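4.2 Do players suspect the understudy?

Flesska has often been praised for hiding its villain in plain sight. Verbeke argues that the hooded stagehand of the third chapter can be identified from costume alone, well before the unmasking, and that attentive players do so. We are less sure. Her evidence comes from forum posts written after the ending was widely known, and a player who claims to have guessed early has little to lose by saying so.

We went back to the save files shared by the Valtumeo archive. Of 3753 files that reach the theatre, only 80 show the optional accusation being made before the second act. Some of those players may simply have clicked through every line on offer. Mustonen reads the same low figure as proof that the clues are too faint, but this also goes further than the data allow. The accusation sits three menus deep, and a player could suspect the stagehand for hours without finding it.

The costume argument has a further weakness. It assumes that players look closely at cloth, trim and fastenings on a character who is mostly seen in shadow. Small details of this kind (Figure 3) are easy to pick out at close range and in even light, and the catwalk chapter offers neither.
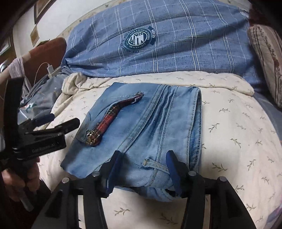

Figure 3. Plaid zipper tape and metal teeth on faded light-blue denim.

Verbeke's reply, that repeat players do notice, may well be right. It tells us little about a first playthrough, and the claim at issue was about first playthroughs.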